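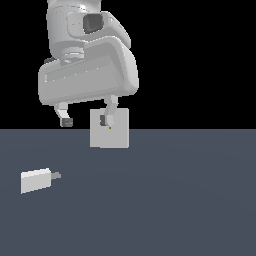
Prungate 2, reviewed by Trinidad Valcárcel

Prungate is a motion planner and task scripter from Gruvau. I ran the plug-insertion task that ships with it for 20 simulated episodes per setting, on one desktop, with the default arm model.

Installation took one command. The scene file is short: arm, floor, receptacle block, charger. Planning to a pregrasp pose averaged 197 ms, fast enough to replan on every perception update.

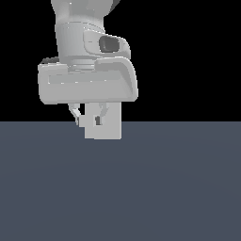

External view, hand above the floor plane.

The external camera is fine for checking arm posture. It is poor for judging finger clearance, and the renderer does no antialiasing worth mentioning.

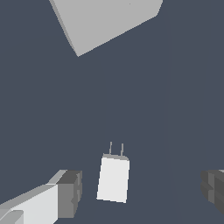
Wrist view: charger between open fingers, gray block at top.

Grasp scripting is the best part. Approach axis, standoff and finger width are three lines of config. Error messages are terse and usually name the wrong joint.

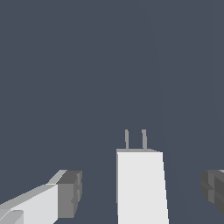 Pose estimation is the weak module. It fits a box first and refines on small features second, so yaw can flip by half a turn. With the two prongs standing clear of the white body against a plain backdrop, it should have an easy job. I still had to raise the refinement limit to 900 iterations.

Recommended for planning. Bring your own perception.

Print this review | E-mail this review
Contact | Copyright Henatik | Back to top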